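Draline slatted riser, small

I didn't expect much from a little slatted rack for $24, and I wasn't far wrong. Draline says it doubles your counter space. It doesn't. It gives you one low shelf.

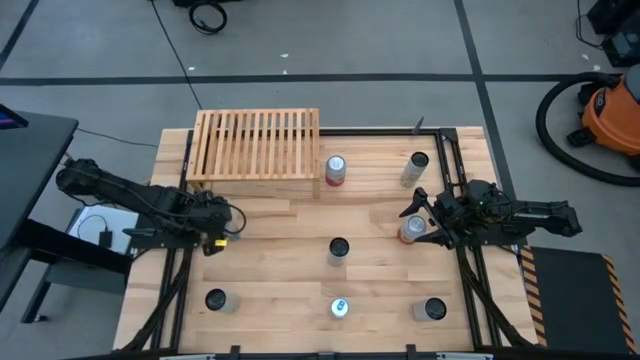 The light wood looks decent on a butcher-block top, I'll admit. But the gaps bother me. A slim can needs to land flat across the slats, and a narrow one wobbles. Assembly took 12 minutes, two of them spent redoing a leg. I'd pay half.

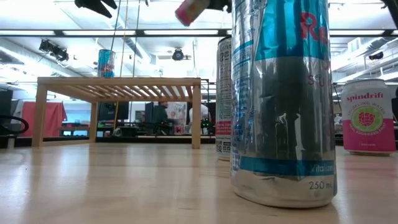
The rack at left, with a spindrift and two taller cans.

Three stars. Returns close after 30 days and I'm still deciding.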